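23rd October

I have been putting off writing up the teleoperation notes for the desktop teardown task, mostly in the hope that I could write them up once it was finished. It isn't finished. Enough has settled that the notes are worth having outside my own notebook.

The task is CPU handling in a salvaged desktop tower: release the lever, open the retention frame, lift the processor, put it somewhere safe. Later the same thing in reverse. The tower lies on its side on the platform and the arm works from overhead. An operator drives the arm remotely, we record joint positions, gripper width, the wrist view and the fixed view, and the policy is trained on the result.

## Why remote control and not hand guiding

We started with hand guiding. Hae-won Shin did the first batch that way, holding the wrist and walking it through the motion. For the coarse approach this is fast and produces good trajectories. It stops being good inside the case. The drive cage and the case walls leave little room for a human hand next to the gripper, and her forearm kept covering the fixed camera at the moments we cared about. The force she put into the wrist also showed up in the torque readings, and we had no clean way of subtracting it.

With remote control the recorded views contain only what the policy will have at run time. The operator loses touch, though. Contact with the retention lever has to be judged from video and from a force readout on the screen, and that takes practice.

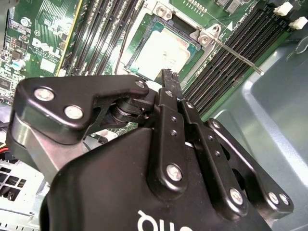
The lever is the hardest part for most operators. It sits under a hook and has to go slightly down and sideways before it comes up. On the bench with two fingers this takes a second and no thought. Over the link, a new operator typically presses on the rod, sees nothing move, presses harder and trips the force limit. Ghislain Fraser's fix was to split the motion into three recorded segments with a pause at each boundary. The pauses get trimmed before training. Success on the lever segment improved enough that I stopped trying to tune the controller around it.

Two settings that mattered:

- **Motion scaling.** Full scale for the approach, reduced scale once the fingertips are below the rim of the case. Switching is on a foot pedal. An automatic switch based on height was worse, as operators were surprised by it.
- **Command smoothing.** Our filter had a 260 ms window, chosen by me early on for no good reason. It hid hand tremor and also hid small corrections, so operators overshot and then chased the overshoot. I cut it down and put up with the tremor.

## What the views are good for

Garnet Chisholm argued for dropping the fixed camera altogether and training on the wrist view alone. I ran it both ways. The wrist view carries the fine alignment, but the fingers cover a good part of what they are about to touch, and the policy had trouble recovering when it arrived over the memory slots instead of the socket. The fixed view is coarse and cluttered and still solves that. We kept both.

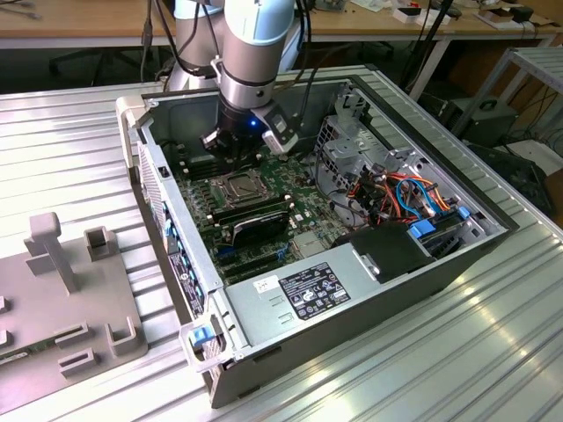 *Gripper over the motherboard, cooler off, tower on its side.*

Reflections are an ongoing nuisance. The platform is ridged aluminum and throws bright streaks that shift with the daylight. Covering it helped during training and then hurt whenever the cover wasn't in exactly the same position, so the cover is gone and we vary the lighting on purpose.

## Data so far

We have 400 demonstrations kept out of a little over 500 recorded. The rejects are mostly dropped frames and force-limit stops. I now think some of the force-limit stops should have been kept and labeled, because the policy has never seen a recovery from one. Meenakshi Pathak is going back through the logs from August to see which can be saved.

Clean demonstrations are overrated in general, at least for this task. Rhonda Fortin is our slowest operator and makes the most small corrections. A policy trained on only her data beat one trained on the same number of mine. Mine are quicker and straighter, and they cover almost none of the positions the arm drifts into by itself.

## Open items

1. Logging is still on the Himura recorder. Timestamps between the two cameras drift over long sessions. Restarting between batches works and is annoying.
2. Fingertips. The present ones are narrow enough to reach the lever but give poor grip on the edges of the processor. I have a second pair drawn and not yet cut.
3. Reinsertion. I have nothing useful to say about it yet. Orientation is the obvious problem, and the socket contacts leave little margin for a bad drop.

Next post will probably be the fingertips, if the stock arrives.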